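Packing Room Automation: Second Progress Report

Submitted by: Bustex, operations office
Date: December 23, 2020
Period covered: July to the end of the reporting year

1. Where we are

The grant pays for part of the cost of bringing automated picking and lidding into the packing room at our Allholm site. The first report covered the floor plan, the power upgrade and the purchase of the Flamov cell. This one covers the installation, the training of staff, and the work on container handling that was added to the plan in July.

The Flamov cell was installed on the second packing line and has been running on day shift for 9 weeks. It handles one product size only. The first line is still fully manual and will stay that way until the second stage is approved. Night shift does not use the cell, as there is no one on nights yet who is trained to restart it after a stop.

Over the 9 weeks the cell was stopped by the operators 198 times. Of these, 110 were for containers that had been picked up crooked or dropped. The rest were for empty feed trays, lids stuck together, or the light guard being tripped by someone reaching in. Stops are logged by hand on a sheet beside the line. We think the sheet misses some of the short ones, mainly at the start of shift.

2. Changes to people's work

No positions have been lost and none are planned to be lost under this project. That was a condition of the grant and of our agreement with staff.

Four packers have moved from lidding to running the cell. Their work is now loading trays, clearing stops and checking labels. Two of them have asked to rotate back to the manual line every second week. They said the new job involves more standing in one place and that they miss working across the bench from someone. We have agreed to the rotation and will offer it to the others.

Reports of sore wrists on the second line are down compared with the same period last year, but the group is small and we would not want to make a claim on that yet. Sore feet have come up instead. Mats have been ordered.

The pay question raised in the first report has been settled. Cell operators are paid at the machine operator rate from their first trained shift. Payroll was late in applying this for two people and the back pay went out in the following run.

3. Container handling
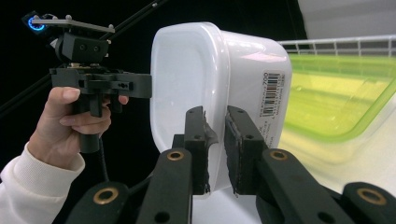
The Flamov cell does poorly with thin-walled plastic containers, and these make up most of what we pack. To improve this we contracted Barroso to collect recordings of people picking up and placing containers with hand-held grippers, so that the cell's picking program can be trained on the way a person does it. The containers used include small white ones with a label on the side wall, the type marked 700, held low down between the two black fingers. A hard squeeze on a thin wall can make it bow, and a light one lets the container turn. The pads on the inside of the fingers matter a great deal, and they wear. One of the pads is slightly torn, with the edge curling out against the plastic, and pad condition has been added to the check done before each recording session.

Packers were asked whether they wished to take part in the recordings. Those who did had a half-day of instruction and were paid their normal rate, with their place on the line covered. The sessions are kept short. The grippers are tiring to hold for long, and people's handling gets sloppy near the end of an hour. Recordings are used for training the picking program and for nothing else. They are not used to judge anyone's speed, and supervisors do not have access to them. This was put in writing before the first session at the request of staff.

So far 386 recordings have been accepted. The next group will cover stacked containers, which are harder to separate, and clear boxes with lids.

4. Problems and delays

The updated picking program was due on the line before the end of the year. It is now expected early in the new year. Part of the delay was on our side, as we could not release packers during the busy weeks before the holidays. Distancing rules also limited how many people could be in the training room together.

The light guard was set too close to the tray loading position. It has been moved back by the installer at no charge.

5. Next steps

Load the updated program and run it on day shift beside a manual check. Train two people from night shift. Replace the hand-written stop sheet with a button and counter at the cell. Meet with staff again before any decision is made about the first line.

Spending is within the approved budget. The only change we are asking for is to move the unspent travel money to staff training. A revised budget table is attached separately for your approval.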